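Section 6. Showing the Robot to Visitors

Applies to: Plunevska two-arm tabletop units at the Belthorpe site
Revised 7th May

6.1 Before you read this section

The sales material says a Plunevska unit can be "demonstration ready in minutes." Do not plan an open day on that basis. Give yourself the whole morning, and expect to use most of it.

This section covers guided visits and open days only. For normal running, see Section 4. For moving the unit between rooms, see Section 3, and read the part about the base locks twice.

A demonstration shows that the unit can do a task on a given table, with given objects, on a given day. It does not show much else. Staff who present the unit should be comfortable saying so, and should not repeat figures from the brochure that we have not measured ourselves.

6.2 Setting up the room

1. Place the table so that its near edge is square to the robot base. Check this with the setting bar, not by eye.

2. Stand a screen or plain partition behind the table. People walking past in the background are picked up by the head camera and slow the unit down. The supplier disputes this. We have seen it often enough to keep the screen.

3. Leave 700 mm clear between the table and the screen. You will need to get in there when something rolls off the back.

4. Run the power and signal cables away from the side where visitors will stand. Cover any cable that crosses a walkway.

5. Set the barrier posts at least 1374 mm from the robot base. This is the reach of the arm plus the margin in our risk assessment. The number is odd, but please don't round it down.

6. Switch on the unit and leave it idle until the status light stops blinking. If it is still blinking after two restarts, cancel the demonstration and put the unit in its rest position.

CAUTION: The arms can move without warning when the unit leaves idle. Keep hands off the table from this point on unless the presenter has called a hold.

NOTE: The Jerkari control tablet shows "Ready" before the hand check is complete. Ignore the tablet and wait for the status light.

6.3 Choosing objects

Use objects that visitors would recognize from home. Matched foam blocks make any robot look clever, and visitors who know the field will say so.

1. Pick a mixed set: boxes, something soft, something thin, something in a clear bag. Clear plastic is hard for the cameras. Include it anyway.

2. Keep every object under 500 g.

3. Do not use open food, glass containers, or anything with a loose blade.

4. Lay the objects out differently for each group. If you use the same layout all day, you are showing a playback, whatever the label on the door says.

5. Do not quietly remove an object that failed with the last group. Leave it in the set and tell the next group what happened.

NOTE: Thin objects lying flat are the weakest point of the current hand. Raising them on a sheet of cardboard may help the fingers get under the edge. If you do this, say that you have done it.

6.4 Running the demonstration

1. Bring the group in and stand them behind the barrier. Explain where the stop button is and who will press it.

2. State plainly which mode the unit is in. "Guided" means an operator is driving the arms. "Assisted" means an operator can step in. "Program" means neither. Visitors nearly always assume the third one, and we should not let them.

3. Call "arms live" and select the task on the tablet.

4. Let the unit work. Do not talk over a long pause as if it were planned. If it stalls for more than a minute, call a hold.

5. Record each attempt on the visit sheet as done, done with help, or not done. A dropped object is "not done," even if the unit picks it up later.

6. Call "arms idle" before anyone approaches the table.

CAUTION: The fingers will close on a sleeve, a lanyard or a hand exactly as they close on a box. The grip sensor is not a safety device. Visitors must not pass objects to the robot. 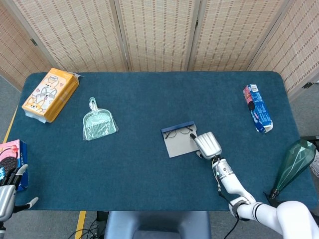 How long should a single demonstration last?

Fifteen minutes of arm movement is enough for one group. After that the wrist joints warm up and placement gets worse, and you will end up showing people a tired machine. Allow the same time again for questions with the arms idle.

6.5 After the group leaves

1. Put the unit in its rest position and wait for both arms to stop.

2. Check the fingertips for tears or shiny patches. Replace any worn tip before the next group.

3. Collect the objects and look under the table.

4. Copy the visit sheet totals into the site log. Include the failures. At the November open day only successes were logged, and the result was useless for planning this one.

6.6 Known problems

Error 1145 on the tablet. The right hand has lost its home position. Call a hold, return to idle and run the hand check from the start. The supplier's quick reset clears the message but, in our experience, leaves the hand slightly off.

Unit reaches for an empty spot. Usually the table has been bumped. Repeat step 1 of 6.2.

Arm stops above an object and stays there. We do not have a cause for this. The Ebrahimi vision update was supposed to fix it, and it happens less now, but it still happens. Call a hold and move on to another object.

Tablet freezes. Use the stop button. Do not wait to see whether the tablet recovers.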